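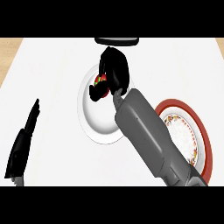 White bowl, white table. Render by me.

fernhill_pots
Finally settled on a shape for my soup bowls! Wide rim, fairly shallow, plain white. I've been throwing these all October and I'm completely hooked, even the wonky ones make me happy. Glaze is Ornis white over the Mamero stoneware. Anyone else using that pair?

kilnkat
Ooh yes, love a wide rim (somewhere to park your bread!). I use Mamero for everything but found the Ornis pinholed on me. Swapped to Clelari satin and never went back.

Slipware Sid
Disagree about the Clelari, sorry. Knives leave grey marks all over it. Ornis is fine if you bisque slowly, I hold for 18 minutes at 600 and get no pinholes at all.

kilnkat
Knives in a soup bowl, Sid?

Slipware Sid
I have dumplings!

fernhill_pots
Ha, dumplings are very welcome here. Will try the hold on Monday's bisque, thank you both. Would you go deeper for stew?

mudlark401
Deeper, definitely. Shallow ones go cold before I've sat down. Lovely curve though, please keep the rim!

kilnkat
No no, leave it shallow and warm the bowls first.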